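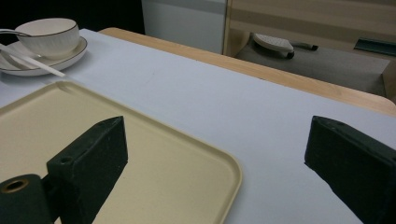
Sarngate, May

Breakfast show row: did the host go too far about Mabuza?

orkex_fan
Anyone else hear the Wednesday breakfast show? The host spent a good ten minutes having a go at Mabuza, playing bits of the new single and sniggering over the chorus. I had to pull over and turn it off. It's a song about their estate, for heaven's sake, and half the town sings it at the football.

bedanden_bill
I heard it. Bit mean, but hardly the crime of the century. He takes the mickey out of everyone, he did the council the week before and you all thought that was hilarious.

orkex_fan
The council can answer back though! They had someone on the next morning. Has anyone from the band been asked on? I've not heard a peep.

teapot72
I've signed the petition, it was on 2,982 when I looked at lunchtime (it only needed 2,000 for the station to have to reply, or so it says at the top). My daughter's been playing the song non-stop ever since, so he's done them a favour there.

bedanden_bill
Petition for what exactly? Getting a bloke sacked over a joke?

teapot72
No, read it Bill. It asks for an apology and for them to play the whole song, start to finish, without anyone talking over it. I don't want him sacked, I quite like him on the traffic.

lowgate_lurker
Bit in the middle on this one. I think the song's dull, sorry, and I saw them at the Orkex in front of 145 people and they were miles better live. But he only played the one line with the swearing in it (bleeped) and left out the verse before, so it sounded like they were just shouting at the police for fun. Do that to any song and it sounds daft.

orkex_fan
Yes!! The verse before is the whole point.

bedanden_bill
Fair enough, I hadn't heard the verse. Still not signing.

teapot72
Station have put 2 lines on their page saying they've "noted listeners' comments". Make of that what you will. I'm ringing the phone-in tomorrow if I can get through before the school run.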